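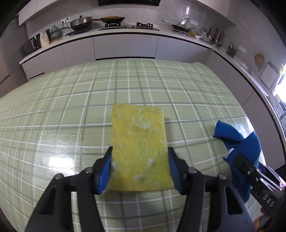

# Clasora puzzle set

Word-search and number-grid puzzles for the Clasora mobile app, stored as plain JSON. The set holds 1,286 puzzles in 4 difficulty levels. The word list behind the word searches has 3,000 entries.

Maintainer: Kurniawati Wattimena

## Layout

- `words/` word-search grids, one file per puzzle
- `numbers/` number grids, same naming
- `lists/base.txt` the word list, one entry per line, lowercase
- `schema.json` checked on every build

## Fields

| Field | Type | Notes |
|---|---|---|
| `id` | string | never reused after removal |
| `level` | integer | 1 is easiest |
| `size` | integer | cells per side, maximum 18 |
| `grid` | array | row by row, top to bottom |
| `hints` | array | may be empty |
| `source` | string | `calulport` or `nasution` |
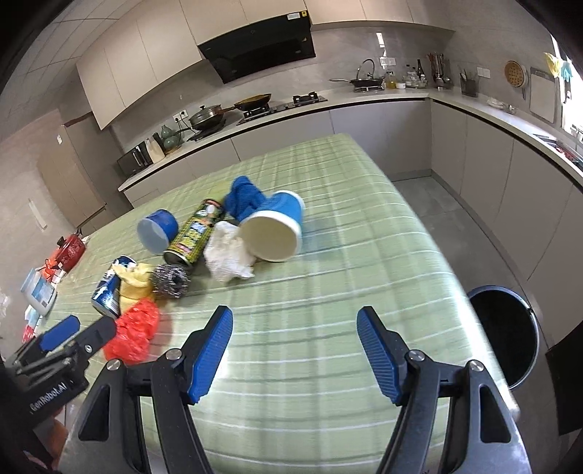 Grids marked `calulport` come from the Calulport generator. Grids marked `nasution` were made by hand and keep their original hints. Levels were set from median solve time in the July beta. Puzzles with too few finished games were left at level 2.

## Known issues

- Some level 4 number grids have more than one solution. The app accepts any valid one.
- Words with hyphens are stored without them.
- The Clernell theme pack is not included. It uses an older schema with no `hints` field.

## Updating

Run `make check` before opening a pull request. New puzzles need a new `id` and a line in `CHANGES.md`.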